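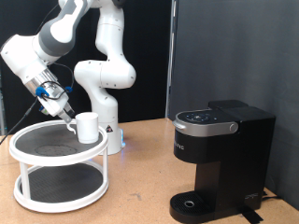 Speaker notes: The Office Coffee Corner, a Tragedy in One Cup at a Time
Gornotstead, 20 min incl. questions

Open with the mug. Plain white, no slogan. Pause. Ask who has a slogan mug at work. Wait for the guilty hands.

Next: the turntable. Two tiers, black mats, mug upstairs and the lower deck bare. Say that any bare shelf in an office gets sugar packets by lunch. (Laugh here in Divwood, silence at Trillora. Move on fast if silence.)

Coffee maker, single-serve, black. Main point of the talk, so slow down. One cup each sounds fair until 3 people arrive at 9 a.m. and discover what a line is. Our floor logged 357 cups last December, when half of us were supposedly on vacation.

Buttons: small, round, bunched together. My rule is to learn one and leave the rest to braver people.

Teshome story, short version only. They wrote a 3000-word kitchen policy and the spoons still vanished. Skip the part about the fridge.

Practical bit: mugs within reach of the machine, handles facing out, trash can closer than you think.

Water. Drink some. Then questions, and no, I don't do tea.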